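Chauvin gripper trial, bench notes, May

Second morning with the Chauvin parallel gripper kit. Ustov lent it to us for evaluation and it goes back when Otakar has signed the form, so I want the settings written down before anybody changes them again.

Firmware was already current. The kit comes with its own flange adapter and the bolt pattern matched, no shimming. Gebhard did the payload entry in the arm controller. He first typed the mass without the adapter and the arm drifted when he let go in hand-guiding mode. Corrected, saved as profile 3.

Settings used from here on:
Closing force 16 N
Closing speed at the low preset
Finger set B (slim)
Controller job number 1151

Force went up from the default after Eskil complained about slow rotation of the part in the fingers during fast moves. At 16 I can't turn a block by hand when it is held. Haven't tried higher and don't see a reason to for wood.

Task is the one Miroslava put in the test plan: wooden block, gold piggy bank, bring the block to the coin slot. The marbled sheet stays down on the slats for all runs. Slim fingers only, the wide set is still in its bag.
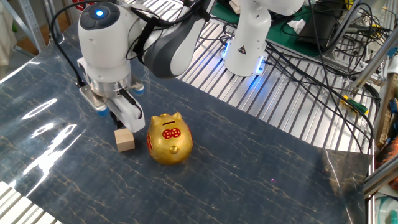
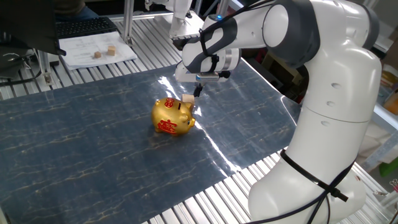
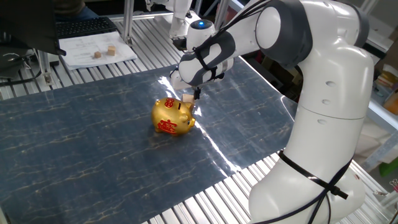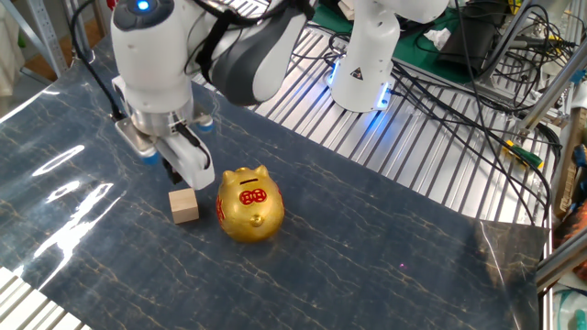

Can the kit be run without the Ustov license dongle?
The basic open and close commands work without it, but force control and the job list need the dongle plugged into the controller.

Ctibor asked for a block of 24 cycles at one fixed setting before we touch anything else, so that is the afternoon. Log goes in the shared folder under the job number. If the arm faults, write down the joint and the code first, then clear it. Yesterday's two faults were cleared before I saw them and now all we have is "it stopped."

Complaints so far, for the report:
The manual gives force in newtons and the setup page gives it in percent, with no table to convert. I worked backward from the data sheet.
The gripper reports "closed" as soon as it stalls, whether or not there is a part in it. Fine if you read the width as well. Eskil is adding that to the script.
Cable is on the short side for our mounting.

On the good side, install took one morning and the quick release hasn't loosened. The Porkton unit we had in before this needed retightening every day.

Price for two units is still open. Otakar is waiting for Drandham to send theirs so he can put them next to each other.

To do: reprint the settings sheet, ask Ustov for a longer cable, get the wide fingers out and weigh them.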